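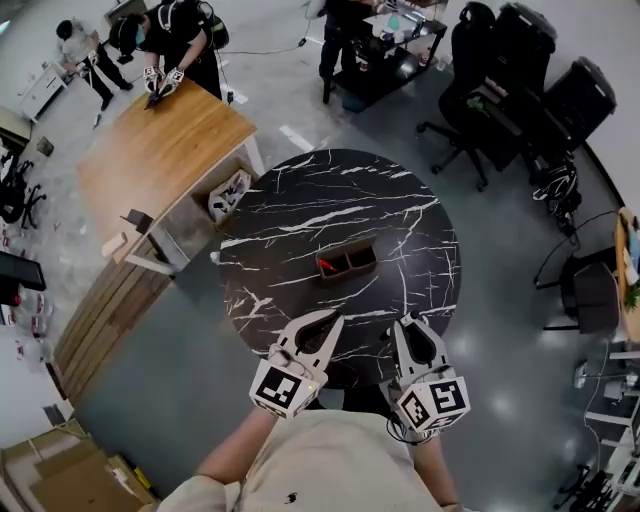

Last edited: March, 11.40pm

Home from Ondcombe, ears still going. Lovano played the whole new record start to finish, no chat, one lamp. Six tracks in and I'd stopped checking the time. The slow one, Marino, is miles better live, the bass sort of leans on you and then the drum machine drops out and its just her voice and tape hiss. Wrote "like a fridge falling in love" on my hand. Might keep it for the review, might not.

Must do tomorrow: 397 words for the zine, they want it by 4. Ask about the Grokari remix, is it on the vinyl or only the download?? Vinyl is a run of 495 and over half gone at the door. Got mine. Sleeve bent on the bus, gutted.

Support act: two synths, one working. Liked them alot. Didnt catch the name.
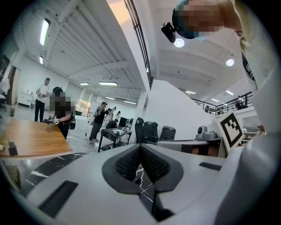
Luminița Matei reckons I'm wrong about Marino, the album version is the one, and live they rushed the ending and buried the vocal. She was stood by the left speaker though. Will play her the record again before I write anything. Bed. Toast first.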